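Small parts at a plain table: setting up, boxing, cleaning, putting away
Workroom notes, Walness office. Compiled by Ebuka Ogbonna. Revised 1/29/21.

These notes cover bench work on small, light items: caps, short tubes, soft plastic cups and sleeves, and the boxes they are kept in. They assume a plain white table in an ordinary room with a hard floor. The notes on glues and solvents are on their own page and are not repeated.

Table position

Stand the table with its long side parallel to the window or glass wall and leave 54 cm clear on the working side. Check for rock by pressing each corner in turn. A rocking leg on a plank floor is usually sitting on a raised board edge, and moving the table a few centimetres sideways will clear it. If it does not, use a self-adhesive felt pad under the short leg. Folded card compresses within a week and has to be replaced.

The Gradberg table has screw feet. Turn them by hand only. A spanner will strip the insert, and the replacement insert is a different diameter from the original.

Do not push the table hard against glass or blinds. A gap of 20 cm lets the slats hang straight and allows a dropped part to be reached from the end of the table.

Light

White table, white box and white part is the hardest combination to see. Edges disappear in flat light. Close the blinds far enough to remove direct sun, then put one lamp low at the side so that each part throws a short shadow. A lamp directly overhead gives the least useful result of any position tried here.

Frosted or milky plastic is easier to inspect held up against something dark. A square of dark grey card kept at the back of the table does the job. Creases in a soft cup show best when the light crosses them at right angles, so turn the cup slowly through a full circle before accepting it.

With glossy tops, tilt the lamp head until the reflection falls on the far side. Glasses wearers may need it lower still.

Laying out

Keep the box being filled in the middle of the table, lengthwise to the person working, with its near end close to the edge. Reaching over a box laid crosswise brings the sleeve down on whatever is standing behind it. Roll sleeves to the elbow or wear something with a close cuff.

Parts waiting go on the left, parts done on the right. Left-handed users reverse this. What matters is that both people on a shared table use the same arrangement, and that it is agreed before the lids come off.

A closed box makes a useful raised platform for short cylinders. It brings the part up to where the fingers can close on it squarely. Use one with a flat lid; embossed or domed lids let the part roll.

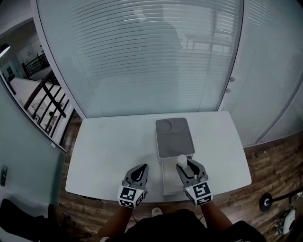 A small white cylinder standing on a white box.

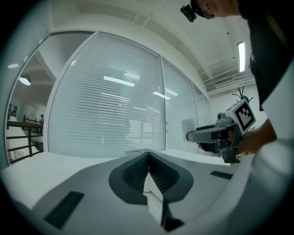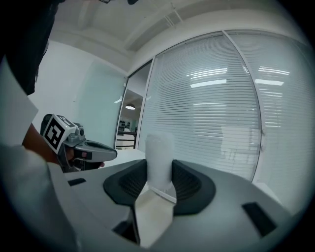 Picking up and setting down

Grip a short cylinder at mid-height. Held near the top it swings, held near the bottom it tips the moment it is released. Lower it until it touches, pause, then open the grip evenly on both sides. Most knocked-over parts are knocked over on release.

Soft cups and sleeves should be held with the least pressure that stops them slipping. Too much folds the wall, and a fold in thin plastic stays as a white line. Textured or ribbed pads hold better than smooth ones at the same pressure. Wipe pads when they become shiny.

For flat tabs, slide the part to the table edge until a small overhang is available and take it from there. Picking at a flat tab with a fingernail marks both the tab and the table.

Use two hands for anything with a lid, one steadying the base and the other lifting. A tight lid comes off more easily if one short side is raised first and air is let in. The Mokirar boxes have very close-fitting lids and will hold the base by suction for several seconds. Lift, wait, and let the base slide down at its own speed.

Choosing a box

Measure the tallest part and add 9 mm. Less than that and the lid rides up; a great deal more and the parts move about in transit. Width is less important and can be made up with folded tissue.

Rigid card boxes stack well and cope badly with damp. Plastic boxes are the other way round and also collect static, which draws dust and very light parts to the underside of the lid. Tap the lid before lifting it. An anti-static wipe lasts nearly 23 days in a heated room by our own record, and the same wipe in an unheated store has not been timed.

Line the base with thin foam or two layers of plain tissue. Coloured tissue can transfer to pale plastic if it gets damp. Shredded paper is not suitable for anything with an open end.

Stand cups mouth down unless they are already nested. Nested cups should have a slip of paper between each pair, otherwise they lock together and have to be separated by twisting, and the rim suffers.

Labelling

Label the short end and the lid, both with the same wording. A lid label alone is no use once boxes are stacked. Write the contents first, then the size, then the initials of whoever packed it. Leave quantities off unless the box is sealed.

Matt labels take pencil, gloss labels need a permanent pen and a minute to dry. Tanko Ogbonna prefers a strip of masking tape and a soft pencil on anything that will be relabelled within the month, and this has been adopted for the open shelves. Masking tape should not stay on a card box beyond the end of February, when the heating is turned down and the old strips start to lift and take the surface with them.

Old labels: warm with a hairdryer on its low setting, peel back at a shallow angle, rub off residue with a pencil eraser.

Cleaning a white top

Dust first with a dry microfibre cloth, working from the far edge to the near edge. Wiping a gritty surface with a wet cloth puts fine grey scratches in it that no cleaner will remove.

Then a cloth wrung out in warm water with a drop of washing-up liquid, followed by a second cloth with plain water, followed by drying. The middle step is the one commonly left out, and the film that remains is what makes the top look dull in side light.

Pencil marks: eraser. Ballpoint: a little surgical spirit on cotton wool, tested underneath first. Rubber scuffs from pads and feet: dry melamine sponge, very light pressure, two or three strokes only. The Igwe cream cleaner is too abrasive for a painted or laminated top and is kept for the sink.

The underside of the near edge gets handled more than any other part of the table. Wipe it weekly.

Blinds and glass

Close horizontal slats fully one way, dust from top to bottom with a dry cloth, close them the other way and repeat. Do this before cleaning the table. Cords and rods are wiped last.

Glass partitions show smears mostly in the evening, when the lights are on and the far side is dark. Clean them with two cloths, one damp and one dry, in overlapping horizontal passes. Spray goes on the cloth. Spray on the glass runs down into the bottom channel and collects there with the dust.

Floor and cables

Small white parts bounce further than expected on boards. Before starting a session, sweep the area under and behind the table, so that anything found there afterwards is known to be yours. To find a dropped part, lay a torch flat on the floor and turn it slowly. The shadow is visible before the part is.

Stands with a round base should be placed where the pole cannot be caught by an elbow or a chair back. The base itself is a trip hazard if it projects past the table leg. Run cables along the wall side and tape them down where they cross a walkway, with the tape laid along the cable. Lift the tape the same day; on varnished planks the adhesive hardens.

Chairs not in use go to the wall.

Putting away

Fill the box, check the liner has not ridden up, close the lid and press down at all four corners. Turn the box gently on its side and back. If anything is heard to slide, open it and add tissue.

Store heavier boxes at waist height and empty ones at the top. Do not stack more than fits under the shelf with a hand's width to spare. Card boxes keep off the floor entirely.

Odd parts with no box go in the open tray at the end of the shelf, and the tray is gone through before new boxes are ordered. Lids without a base are kept for one season. Bases without a lid can be used straight away as drawer dividers, trimmed to height with a craft knife and a steel rule, cut edge downwards.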